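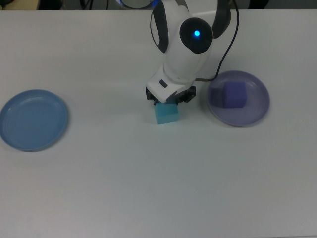

Towing Weight and Fuel Stops on a Long Outback Trip

Project report by Tia Pilkington and Mohit Sachdeva
Supervisor: Phyllis Kettle

1. Background

People who tow a camper trailer across long empty stretches need to know how far they can get on one tank. Most of them use the fuel figure from the dashboard, which is usually based on driving without a trailer. We wanted to find out how far off that figure is and whether a simple fuel log would give a better one.

2. Trip data

We did not do the driving ourselves. Barry Lambert let us use the notebook he kept on a trip in June, when he covered 3611 kilometers with a Nasden camper trailer behind his wagon. He wrote down the odometer reading and the liters added at every fill. He also noted headwinds, the road surface, and whether the water tanks on the trailer were full.

The wagon and loaded trailer together weighed about 3000 kilograms at the start. We did not have weights for later in the trip, so changes in load as food and water were used up are not included.

3. Method

We typed the notebook into a spreadsheet and worked out liters per 100 kilometers for each leg. Barry did not always fill to the top, so we joined some short legs together until we reached a full fill. Two entries could not be read and we left out the legs they belonged to.

We then sorted the legs by surface (sealed, gravel, mixed) and compared them. Celina Ziółkowski checked the spreadsheet and found a mistake in the way we had joined the gravel legs. The results below use the corrected version.

4. Results

Fuel use was higher than the dashboard figure on every leg with the trailer on. Headwind made more difference than we expected. On sealed road into a strong wind, the wagon used more fuel than it did on gravel in calm weather — this was true on both of the windy days in the notebook.

Speed mattered too, but Barry only wrote it down some of the time. The legs where he kept to 80 km/h were among the lowest.

5. Limits

One vehicle and one driver is a small sample. The pump readings are probably good, but the odometer was never checked against road markers. We also had no wind measurements, only words like "strong" or "nothing much."

6. Suggestions

Travelers should log a few full tanks with the trailer attached before planning a remote leg, and use the worst figure from that log. A spare can should be counted as reserve — it should not be part of the planned range. A follow-up project could compare two trailers of different heights on the same road.

Contact: Phyllis Kettle, Student Projects Office | © Student Projects | Back to top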